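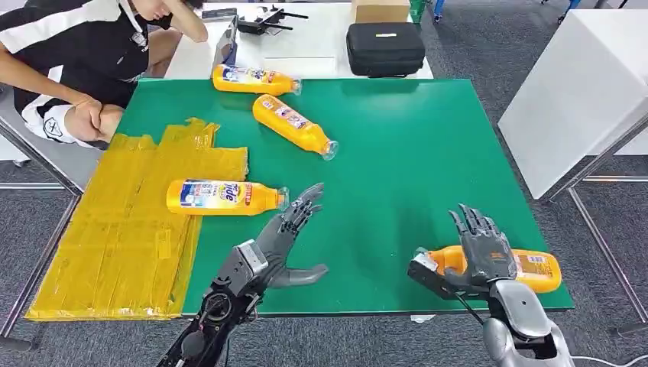
Posting bottles of laundry liquid — how do I stop them leaking?

Sarahí Cárdenas
2022-12-18

Hello all, I hope somebody can help before I lose my patience altogether. I've got several orange bottles of Tide to send to my sister in Butgate, who swears nothing else gets her boys' football things clean. I sent her some last February and one arrived half empty, with the rest of it soaked into a lovely cardigan I'd tucked in as a surprise. I'd like to get it right this time. Do I stand them up or lay them down? And should I tape the lids, or does that just make a sticky mess? I have plenty of tape and a roll of kitchen bags, but I don't want to spend a fortune on fancy packaging.

Jaqueline Cuautle

Oh, your poor cardigan! I packed parcels at Pruletti for years and liquids were always the ones that came back to haunt us. Stand them up if your carton is tall enough, but please don't rely on it, as a parcel gets turned every which way once it leaves your hands. Tighten each cap, run tape round the join, then put every bottle in its own bag with the neck tied off. 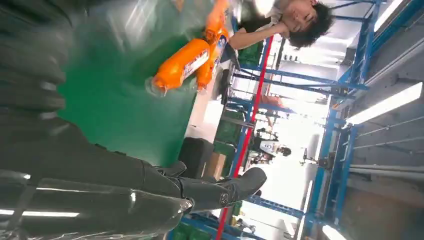
Before you pack anything, do a leak test, and do it somewhere you can wipe down afterwards. Lay the bottles on their sides overnight on a sheet of kitchen paper and look round the caps in the morning. Give them a bit more room than the two orange ones lying on the green table there, one overlapping the other, or you won't know which is the culprit if you find a drip. An ordinary brown cardboard box does nicely for the outside — we used to put a second one inside it for anything heavy, with crumpled newspaper stuffed between the two. And send the cardigan separately this time, love!

Acuña

just decant it into something smaller, less weight to pay for

Zullow

I wouldn't decant it myself, you lose the label with the instructions and the safety bits on. Agree with Jaqueline about the bags. Do check what your carrier says about liquids before you seal it all up, mine made me open a parcel at the counter and I had no tape with me.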